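Filed under: Home & Garden > Sorting & Storing

How to sort out a medicine cupboard (and keep it sorted)

If your medicine cupboard is anything like mine was, it's a shelf above the kettle with plasters at the front, a mystery bottle at the back and a great drift of half-used packets in between. I put off doing ours for years, and when I finally got round to it one wet afternoon in March it took me less time than the ironing. So put the radio on, make yourself a cup of tea and let's get going!

1. Take everything out

And I do mean everything, including the odds and ends that have wandered off into handbags, bedside drawers and the glovebox of the car. Keep small children and pets well out of the way while you do this – a closed door is your friend. Once the shelves are bare, give them a wipe with warm soapy water and leave them to dry properly, because cardboard packets soak up damp like nobody's business.

2. Check the dates

Have a look on the end flap of each box, and on the foil strip too if the box has gone missing. Anything past its date goes in a carrier bag for the chemist, who will take it off your hands and get rid of it safely. Please don't tip old medicines down the sink or the loo. Creams and eye drops are a bit different, as many of them only keep for a short while once opened, so read the small print on the tube. I now write the opening date on mine in biro, right across the label.

3. Make your groups

Work on a clear, pale surface if you have one, so that you can read the small print and spot any stray tablets. Put things together in whatever way your own household thinks of them. Ours goes: colds and coughs, tummies, cuts and scrapes, skin, and then a group for each person's prescriptions, which must never get mixed up. A shallow tray is lovely for this stage, and the plastic sort wipes clean in seconds. Leave the leaflets inside their boxes, however tempting it is to slim everything down.
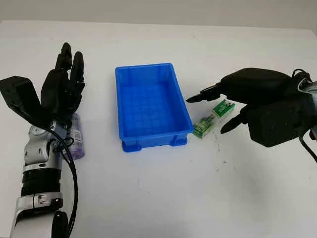
4. Choose your containers

You don't need to spend a lot. I bought a set of 8 Clarnar tubs, which stack nicely and have a flat front for a label, though old ice cream tubs did the job for my mother for more than 12 years. Measure the shelf first (I didn't, and had to take two back). Lids are handy if your cupboard is near the cooker, but a high, cool, dry spot is better still, and lockable if there are little ones about.

5. Put it all back

Things you reach for often go at the front, with plasters nearest of all. Stand boxes on their ends so the names face you. Then write a short list of what you're running low on and stick it inside the door – mine currently says antiseptic cream, and has done since Easter.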